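Last updated: February

I have paid property tax in Prulledel for 10 years and I have never voted on how any of it gets spent. I'm a permanent resident. I could have applied for citizenship a while ago and I will probably get to it, but that is a separate matter from the one I want to write about.

Council met again on the question of whether to ask the province to let permanent residents vote in municipal elections. Council can't make the change itself. All it can do is pass a motion asking for it, and the province can then ignore the motion, as it has done with other towns. So what was on the table was a letter. It still took most of the evening, and the vote was put off to the next meeting.

I went because I had signed the petition and thought I should see what became of it. There were 1,798 names on it. The clerk read the number out and then explained that some of the signers live outside the town boundary, mostly along Lobo Road, and those would have to be taken off before the petition could be formally received. I don't object to that. If the argument is that people should have a say in the place where they live, then the petition should come from people who live there.

The argument against was put more politely than I expected. One councillor said voting is what makes citizenship worth having, and if you hand it out piece by piece there is less reason to take the oath. I've heard this before and I take it seriously. My wife took the oath four years ago and it meant a great deal to her. But I don't think she did it so she could vote for a ward councillor. She did it because her mother is here, the children were born here, and she was tired of renewing a card.

A town election is a small thing next to a federal one. It decides which roads get plowed first, what the pool costs, and whether the bus runs after seven. When I was on the late shift at Trukero I walked home along the highway shoulder for two winters because it didn't. I wrote to my councillor twice. He wrote back once, and it was a fair letter, but I noticed he asked whether I was on the voters' list.

The same councillor won the ward last time with 1,122 votes. I don't know how many permanent residents live in the ward, and neither did anyone at the meeting. Someone asked staff and staff said they don't keep that information. I think they should find out before the next meeting, whichever way the vote goes.

The other objection was practical. Who would check? The voters' list is put together from records that show citizenship, and a second list would cost money. The clerk said it could be done but she would want a full year's notice. Nobody followed that up, which was a pity. A year is a reasonable thing to ask for, and the next election is far enough away to allow it.

What I didn't like was the comment from the public seats that people who want to vote "should just get on with it." Getting on with it means fees, a test, days counted out on a form, and time off for appointments. A man I used to work with at Vultico has been here 14 years. He hasn't applied because his home country would cancel his other passport and he has a father there to visit. He coaches soccer, he pays his water bill, and he knows more about the drainage on the east side than anyone on council. He isn't refusing anything. He has done the sums on his own life.

I could be wrong about some of this. There may be a good case for keeping one list and one rule, and I would like to hear it made without the part about loyalty. I would also settle for half measures. The town could put permanent residents on its advisory boards tomorrow without asking the province at all. At the moment the application form for the parks board says "eligible elector" and that line is the town's own wording.

I've sent that suggestion in writing. If I get an answer I'll add it to this post — and if you live in town and have an opinion either way, the clerk is accepting written comments until the meeting.
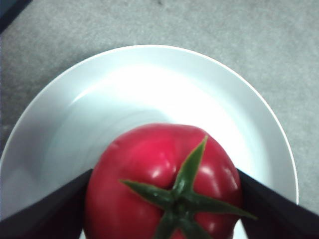

Josphat Rweyemamu
Writer and resident, Prulledel

Josphat writes about town council, transit and work.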